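Home & Workshop Forum > Furniture > Tables and desks

Thread: light wood tabletop, matte finish, what can I put on it??

grainy_dave
Quick one, need to decide before tonight. Picked up a desk top secondhand, seller said it was a Levari, no paperwork. Pale wood, matte, cable hole at the back right. Want to keep it this color. Wife wants oil, I want to leave it alone. White plastic tray and the green box both live on it so stuff gets slid around all day. Pics:

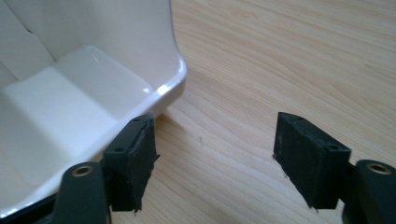
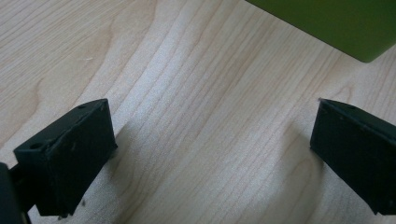
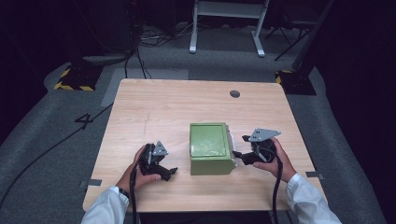 So. Oil, wax, clear coat, nothing? Also theres a faint line on the left part, runs front to back, looks like pencil. Don't want to seal that in if it is pencil.

tallowandpine
Veneer or solid? Matters a lot. Don't oil anything till you know. Look at the edge, if the grain lines wrap over it's probably solid.

grainy_dave
Can't tell. Edge has a strip on it I think. Will check when I'm home

mrs_kettering
Nothing. Leave it. I had an Idham desk in a pale wood, oiled it once, went yellow as a banana by June. Never got it back.

tallowandpine
Depends on the oil tho. Linseed yes, yellow every time. A white-pigmented hardwax on bare wood stays pretty close. The Drakero one is what I use, two thin coats, buff after 5 minutes. THIN

mrs_kettering
If it's factory lacquered the oil just sits on top and goes sticky. Matte doesn't mean bare. Plenty of matte lacquer out there.

tallowandpine
Fair. Water drop test then. Put a drop someplace that won't show, wait 7 minutes. Beads up = lacquer, leave it. Soaks in and goes dark = bare or oiled.

Ilona Barta
I refinish these for a living so my two cents. Loops in the grain on one part and straight lines next to it is just flat cut wood, you get it in veneer and in solid boards, tells you nothing about which. Unscrew the grommet ring and look down into the cable hole. Layers or chipboard in there, you have your answer. Takes a minute.

On the tray: hard plastic with a rounded rim is not so bad, it's grit underneath that does the scratching. Felt dots or a thin cork sheet. Wipe under it once a week.

grainy_dave
grommet ring!! did not think of that. thanks

bench_1307
Erase the line first. White vinyl eraser, light, with the grain. Not the pink kind, the pink kind smears.

mrs_kettering
and if it's a scratch the eraser does nothing so you know either way

bench_1307
Also disagree on felt. Felt picks up grit and holds it, then you've got sandpaper dots. Cork or silicone.

Ilona Barta
Felt is fine if you change it. Most people don't, I'll give you that.

209_oak
Just get a desk pad. Rønning does a wool one, covers the whole working area, done. Why are we finishing anything

tallowandpine
Because he bought a nice top and wants to see it?

209_oak
he can look at it on weekends

grainy_dave
OK home now. Ring popped off with a butter knife. Chipboard in the hole, thin layer of wood on top. So veneer. Drop of water beaded up, still sitting there after 7 min, wiped off clean, no mark.

Ilona Barta
Lacquered veneer. No oil, no wax, and please no sanding, you'd be through it in no time. Damp cloth, drop of dish soap, dry it right after. Go easy near the hole, raw chipboard swells if water gets in. Dab of clear varnish around the inside of the cut if you want to be careful, then ring back on.

mrs_kettering
So, nothing. As I said.

tallowandpine
yeah yeah

grainy_dave
Eraser got most of the line, so pencil, mostly. There's a bit left you only see from the side. Living with it. Getting cork for under the tray, the box too I guess. Anyone know if the sticky kind leaves residue on lacquer?

bench_1307
It can. Stick it to the tray, not the desk.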